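洗面台の片付けは機械に任せられるか 家事の手順メモ

最終更新:2018年8月1日

食器洗い機と床用の掃除ロボットは、家事のうち形の決まった部分を引き受けている。洗面台まわりはまだ人の仕事である。本稿では、洗面台の片付けを作業単位に分け、現時点でアームに渡せるものと渡せないものを整理する。手で掃除する場合の手順としても使える。

作業の分解

洗面台の片付けは次の順で行う。

1. 天板の上の小物を片側に寄せる
2. 使用済みの紙類を捨てる
3. 天板を奥から手前へ拭く
4. 洗面ボウルを洗い、排水口の周囲をこする
5. 水栓を乾拭きする
6. 小物を元の位置に戻す

1と6は把持と配置の作業で、アームに最も向く。剛体で、径が指の開き幅に収まり、周囲に指の入るすき間があれば成功率は高い。マンビー(Mamby)の作業場でペンド・ウリオが行った試行では、ふた付きの円筒容器を80回持ち上げ、落下は2回だった。ただし容器を壁際に寄せると、指が壁や立ち上がりに当たる姿勢が増え、計画のやり直しが多くなった。小物は奥の立ち上がりから指一本分離して置くとよい。人が拭くときにも布が通る。
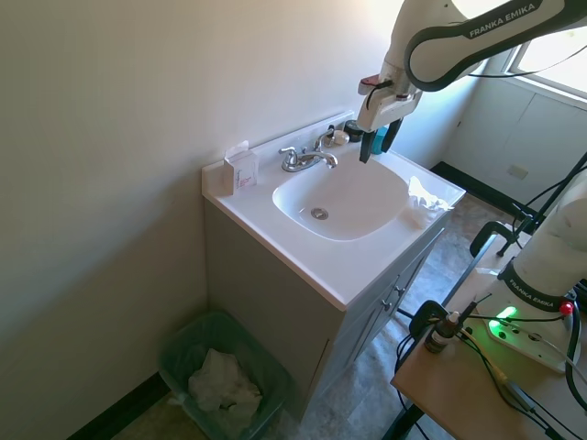 2は見かけより難しい。丸めた紙は形が毎回変わり、つかむと潰れる。白い天板に白い紙では輪郭も取りにくい。くず入れを固定し、投入位置を教示しておけば、捨てる動作のほうは単純になる。手作業でも、くず入れを洗面台のすぐ脇に置くだけで往復が減る。

3の拭き取りは、平らな面に限れば可能である。一定の力で押し付け、往復の幅を布の幅より狭く取る。問題は縁と曲面で、ボウルの内側では手首の角度を連続的に変える必要がある。一体成形の天板は継ぎ目がなく、機械にも人にも拭きやすい。

4と5は当面、人が行うほうが早い。水栓の根元とハンドルの裏は狭く、平行に開閉する指では布を回せない。人の場合は、細く折った布を根元に回し、両端を交互に引く。排水口の金具には研磨剤入りの洗剤を使わず、中性洗剤と柔らかいブラシを使う。

水と配線

洗面所で機械を動かすときは、動作の出来より先に水の扱いを決める。ケーブルは水栓の側に垂らさない。濡れた布を持たせる場合は固く絞り、手首より上に水が伝わらない姿勢に限る。蛇口の開閉は人が行う。

所要時間

サリム・オブラの記録では、1から6までを手で行うと2590秒で10回分が終わった。アームに1、2、6だけを任せた場合は、同じ回数で4000秒近くかかっている。間の拭き掃除は人が行い、その待ち時間も含む。時間の短縮を目的に導入する段階にはない。

現時点での判断

小物の移動と定位置への戻しは任せてよい。紙くずは条件付き、平面の拭き取りは監視付きとする。ボウルと水栓は人の担当に残す。小物の数を減らし、置き場所を決めておくことは、どちらが作業する場合にも有効である。

曲面の拭き取りについては、レジス・ガイヤールが布の固定具を試作中で、結果が出しだい本ページの手順3と4を改訂する。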